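4.2 Open-day sessions with hand-held grippers

The second part of our study was carried out during the open day in Savholm, on 4/25/23. In the earlier sessions at Putovbridge, all recordings were made by trained members of the team. For the open day we wanted to see how the same task is understood by visitors who meet the tool for the first time. The visitors received a short spoken introduction, watched one demonstration, and then worked with the grippers by themselves. We did not correct their grasp during a trial, unless a cable was in danger of being pulled out.

The task was the handling of clothes. It had two stages: picking up a garment lying flat, and separating one garment from a heap. Both stages were performed with the Toltness hand-held gripper, which is closed by the hand of the operator and records from a camera mounted on the tool. The garments were of everyday kind, and they were not ironed or folded before the sessions. Figure 7 was recorded in the first stage, where the operator brings the fingers to the edge of the material and must decide where to pinch.

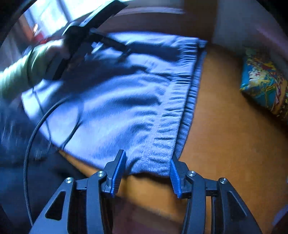

Figure 7. Open gripper fingers at the ribbed hem of a light blue fleece, seen from the camera on the tool.

We chose the hem as the recommended grasp point in the introduction, for it is thicker than the main body of the fabric and gives the ridged pads more to hold. Many visitors nevertheless went first to the center of the garment. This is in agreement with Wieczorek, who observed that untrained operators prefer the nearest fold over the strongest edge. The preference became weaker after a few trials, but it did not disappear in the time we had.

The second stage was more demanding. In a heap, the border between two garments is often hard to see, especially when the colors are close to each other. We had selected mostly blue and gray clothes for this purpose. The operators were free to use one gripper or two, and to choose which garment they would take first.

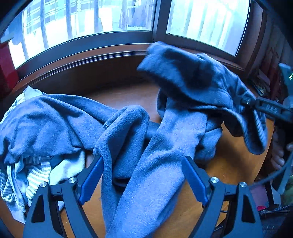 Working with two grippers changed the behavior of the operators in a way that we had not planned for. Some of them held one garment in place and lifted the other, as one does with bare hands – others moved both tools at the same time and looked mainly at the faster one. We kept both kinds of trials in the collection and marked them with separate labels.

In total, 1,653 trials were recorded for the study, of which 230 come from the open day. The open-day trials are on average longer and contain more repeated grasps. We consider this as useful material, but it should not be mixed with the trained sessions without care. A further visit is planned for September, with the same garments and a longer introduction. The labeling procedure, which is common to all sessions, is described in the next section.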